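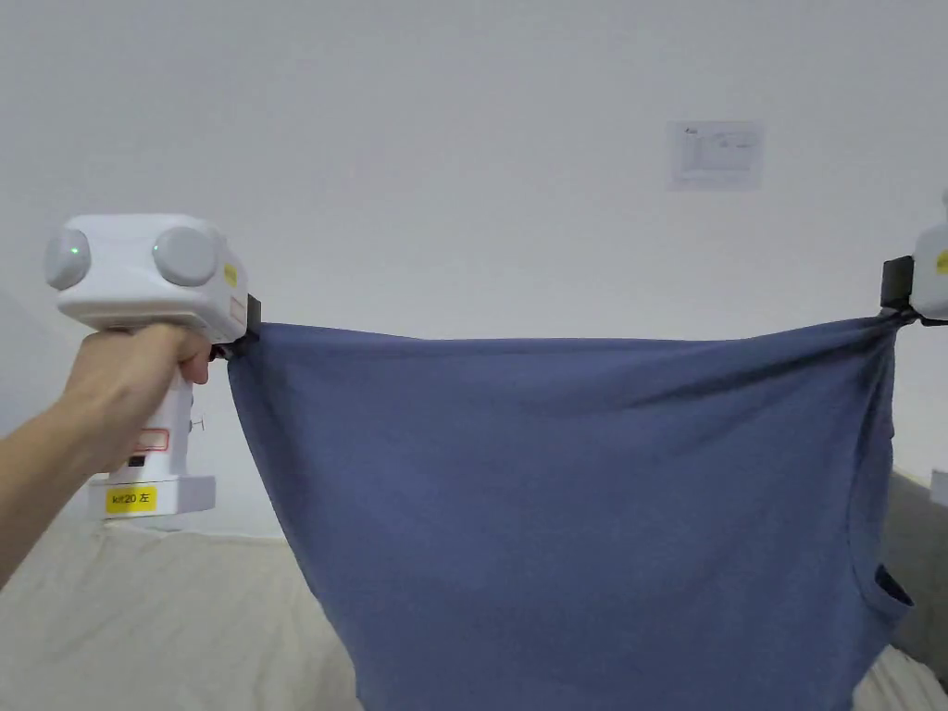 # Quiénes somos

Bai es una escuela de cocina y de lengua en el barrio de Ruzafa, en Valencia. Enseñamos a cocinar a personas que acaban de llegar a la ciudad, y enseñamos español mientras se cocina. La fundamos dos extranjeros, Sinéad Doherty y Jianguo Gu, y esta página la escribe Jianguo, por lo cual pido paciencia con mis preposiciones.

## Cómo empezamos

Yo llegué a Valencia con 27 años y un diccionario pequeño. Trabajé primero en el almacén de un restaurante y después en la cocina, donde aprendí las palabras «escurrir», «sofreír» y «espabila» en la misma semana. Sinéad daba clases de inglés en una academia de la misma calle y comía en nuestra barra cada mediodía. Un día me corrigió el menú, que yo había escrito en la pizarra con tres faltas. Así comenzó nuestra amistad.

El primer curso lo hicimos en la cocina de su piso, en un mes de abril muy lluvioso, con cuatro alumnos y una sola olla grande. El arroz salió duro. Los cuatro alumnos volvieron a la clase siguiente, y dos de ellos todavía vienen a las cenas de los antiguos.

## Nuestras clases

Cada grupo tiene 11 alumnos como máximo. Este número es el de los sitios que caben en nuestra mesa larga, y no queremos comprar otra mesa. Las clases duran tres horas: la primera es para leer la receta y hablar del vocabulario, la segunda para cocinar y la tercera para comer y conversar. Durante la comida se habla solamente español, también los profesores entre ellos.

Actualmente ofrecemos tres cursos:

- **Fendar**, para quien empieza desde cero. Son 13 clases, con platos sencillos: lentejas, tortilla, ensaladas, caldo.
- **Asov**, de nivel intermedio. Se trabaja el mercado: preguntar precios, pedir un corte de carne, devolver un melón que no está bueno.
- **Ellell**, para los que quieren trabajar en la hostelería. Incluye el vocabulario de las comandas y la preparación del examen de manipulador de alimentos.

Los nombres los inventó Sinéad y no significan nada en ningún idioma que nosotros conocemos. Nos pareció justo que todos los alumnos los pronunciaran igual de mal.

## Cómo enseñamos

No usamos libro de texto. Cada alumno escribe su propio cuaderno de recetas y al final del curso lo lleva a su casa. Corregimos los cuadernos a lápiz, nunca con rojo. Pedimos también que cada persona traiga una receta de su familia y la explique a los demás, y de esta manera hemos aprendido a hacer borsch, arepas y una sopa de cacahuete que ya forma parte del programa.

Los profesores nos equivocamos delante de los alumnos con bastante frecuencia. Yo sigo confundiendo «por» y «para», y los alumnos tienen permiso de corregirme.

## Visitas e inscripción

Se puede visitar la escuela cualquier tarde de clase, a partir de las cinco. Conviene llamar antes, pues si estamos friendo no oímos el timbre. Para inscribirse no hace falta ningún certificado de idioma: hacemos una conversación corta con un café y con eso decidimos juntos el grupo. El delantal lo ponemos nosotros. Si usted tiene alergias, díganoslo por favor en esa primera conversación.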